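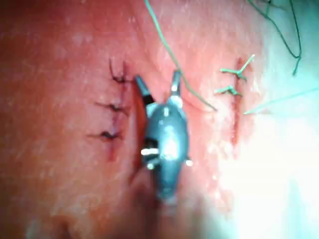 Too many people pull the knot until the skin puckers, Huia Kingi told us before we had our coats off, and then they wonder why the edges won't lie flat. All you want is for the two sides to meet. She repeated it in one form or another until four in the afternoon.

The Storitz training center in Rerby opens its suture rooms to visitors in October. The rest of the year they are used by surgical trainees, veterinary students and nurses adding wound closure to their skills. I went with Nandi Shabalala, who wanted to see the teaching benches, and I wanted to see how stitching is taught to people who have never done it. We signed in at nine and got a paper badge, a floor plan and a voucher for coffee.

The center is on the second floor of a former school building. You come up a wide stairway and go left past the coat hooks. The first room is for talks and has rows of plastic chairs. The second has the long benches, and the third is a storeroom with a window in the door so you can look in without going in.

The morning talk was on thread. Pylyp Stetsiuk gave it and kept it short. He passed around cards with different threads wound on them, some braided, some a single smooth strand, and let us run them between our fingers. The braided kind is easier to tie because the knot grips itself. The smooth kind slides through tissue with less drag but wants to spring open, so you put extra throws on the knot. He explained that dark thread is popular for teaching because the student can find every stitch again when it is time to take them out. The center goes through 1,495 packets in a year, most of it from Horobets, and a good part of that ends up in the bin in short pieces.

Someone asked how long the tails should be. Long enough to get hold of later and short enough that they don't lie across the next stitch, he said. You can see a sensible version in the photo at the top: three dark stitches across the closed cut on the left, each with its own small knot and trimmed ends. The top knot is the biggest of the three and its ends stick up a bit. The spacing between them is fairly even, and that was the part Huia kept returning to.

After the coffee break we moved to the benches. Each place had a lamp, a tray and a practice pad with cuts in it. Visitors worked in pairs. Lumturie Georgiou took our end of the bench and went through a simple interrupted stitch, meaning one stitch, one knot, cut, and start again. The steps as I wrote them down:

Hold the needle in the driver two-thirds of the way back from the point.
Go in at a right angle to the surface, a little way from the edge.
Turn the wrist and follow the curve of the needle. Do not push it straight.
Come out the same distance from the edge on the other side.
Pull through until a short tail is left.
Tie, lay the knot to one side of the cut, trim.

The wrist part was where most of us went wrong. I pushed the needle forward as if I were sewing on a button, and it came out far too shallow on the far side. One edge ended up higher than the other, like a badly buttoned shirt. Lumturie took it out and had me start over. My second attempt was level but too tight. The third was acceptable, and I was told to leave it alone and move along the cut.

She also showed us where to put the first stitch. There are two ways of doing it and the center teaches both. You can begin at one end and work along, keeping the gaps equal by eye. Or you can put the first stitch in the middle, then one halfway to each end, and go on dividing. The second way is better if one side of the cut is longer than the other, which can happen when the skin has stretched. For a short straight cut it makes little difference. Nandi used the middle-first method and her row was much neater than mine.

A cut that has not been stitched shows how much work the thread is doing. On the pads the open ones gaped as soon as you flexed the material, and you could see down into them. In the photo there is an open slit to the right of the closed one, darker red and shadowed inside, while the stitched cut beside it is a thin line.

Lunch was soup and rolls in the talk room. Over lunch I asked Vira Tkachuk how long it takes before a student's stitches look right. She said the student logs at Storitz go up to 1,000 stitches, and that most people's hands settle well before the book is full. Her own trainees photograph their first row and their last. She had a folder of these on the windowsill. The early rows wander all over the place, some with the knots sitting right on top of the cut, where they press on it.

The afternoon was shorter. We saw removal, which takes a minute to learn: lift the knot, cut one side close to the surface, pull toward the cut so the edges are not dragged apart. Then a short demonstration of a running stitch, one long thread with a knot at each end. It is quicker, but if the thread gives way at any point the whole row loosens. We did not get to try that one.

Practical notes for anyone going next year. There is an elevator at the back of the building, on the side facing Kirside Road, but the sign for it is small. The benches have stools without backs, and two hours on them is enough. Bring reading glasses if you use them. Places at the bench are booked by email and the talk is open to all. Parking is at the Kirside lot, and bus 167 stops at the corner.

The practice pads are sold at the front desk along with blunt-ended scissors and thread that has passed its date and is only good for practice. I bought a pad and four packets. Nandi asked for the handout on knots, which had run out, and Pylyp took her address and mailed it the following week.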